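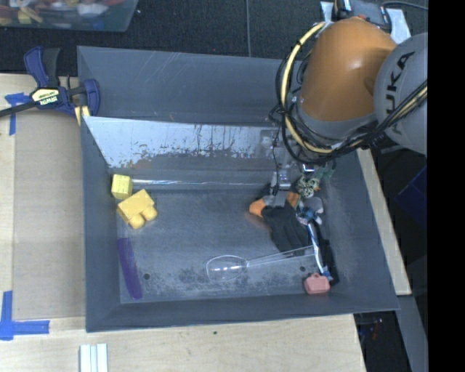 The junk bin, round one

Thursday, June 4, 2026

Quick one today, lunch is short. Promised myself I'd sort the gray bin before the summer stuff comes out and it's June already so.

The bin first. Big gray thing, open top, flared sides. I like it. The back is scratched, the sloped bit in front is all drips and worn patches, floor scuffed dark toward the front. Two small holes in the bottom, so no tiny screws in there ever again – learned that one in October. Tried scrubbing the streaks last year with the Bevach paste. Hands smelled of lemon for days, streaks won. Leaving them alone now.

What goes in it is whatever gets emptied out of pockets and off the bench. Not proper storage, more like a waiting room. So, the sort.

Gloves

The black work glove with the orange bits. Keeping it. I have a bad habit of tossing a single glove when the other one goes missing, and then of course the other one shows up behind the paint cans. New rule – a single glove gets until October, then it's rags. Pairs get clipped together with a clothespin and go on the hook by the door.

Small green things

Two of them, a pale one with dark spots and a duller one over by the wall. They go in the shallow drawer with the other odds and ends. I know a drawer of odds and ends is just a smaller bin. Moving on.

The crumpled one

Blue, white and gray, all scrunched up. Anything crumpled gets shaken out over the trash before I decide, becuase I've thrown out a perfectly good drill bit that way. Then flat in the Haugen box or gone.

Long skinny stuff

The white and blue stick with the blue tip, and the long black one next to it. Long things are the worst, they always slide to the side and everything else piles on top. Standing them up in a tall jar now. The jar is an old Besar pickle one, 860 grams, wide mouth, fits fine. Should of done it years ago.

Still to do: the shelf over the bench, the string, the bag of bag clips. And the Lakstead tub in the hallway, don't want to talk about the tub.

Ok, back to work. Round two at the weekend maybe, if it rains.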